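Ok so a few people asked what I do all day on the laundry folding project, so here's a little thread. Get comfy, it's mostly about sleeves.

The short version: we want a model that can fold clothes in regular homes, and to get there it needs examples. Lots of them. People pick up a gripper, handle their laundry the way they normally would, and every go gets saved as one example. My target for July is 300 usable ones. I'm at 234!

Usable is the word that hurts, lol. A good one has a clear start, a clear finish, and the fingers in view the whole way. If you stop halfway to scratch your nose, I have to toss it.

Bedrooms are my favorite place to collect. We did the first 100 in the office on a plain gray table and the model got really good at... plain gray tables. Wulan Nugroho put it in front of a flowery bedspread and it just froze up. So now we go where the laundry lives.

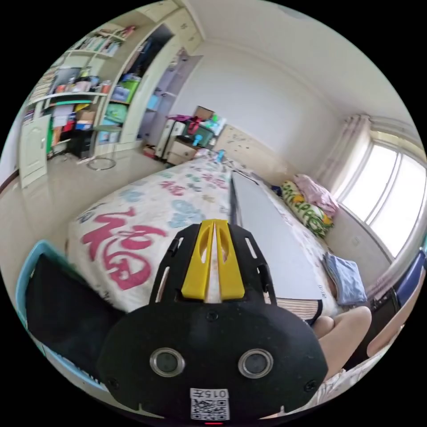
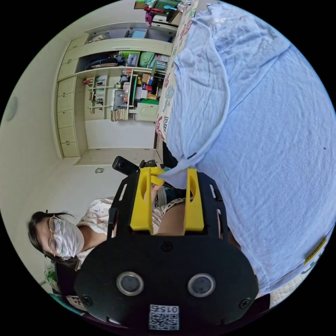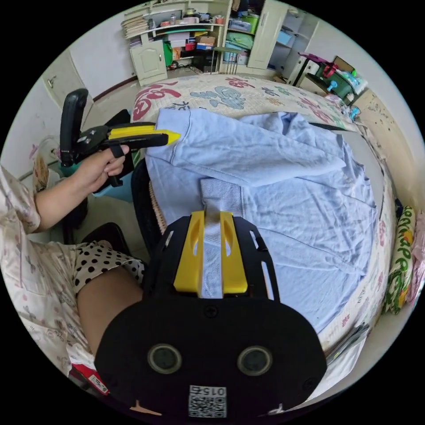

Anyway, back to sleeves. A T-shirt is pretty forgiving, you can grab it nearly anywhere and still save the fold. Long sleeves are a whole other thing. They twist, they hide under the body, and the cuff is always on the side you didn't expect (how??).

What's helped the most is asking people to start messy. Everybody wants to smooth the shirt out first because they're being polite! Please don't be polite. I want it the way it looks when you dump it on the bed.

Also, slow down. Bernice Kwofie on our team can fold a shirt in no time at all and her examples were the hardest to learn from. She's switched to what she calls grandma speed and her keep rate went way up.

Still arguing about whether to keep the fumbles. I say yes, as long as the person recovers. Wulan says tag them and decide later, so that's 2 more columns in my spreadsheet.

Pants next week. If you have opinions about folding pants, my replies are open and I will read every single one.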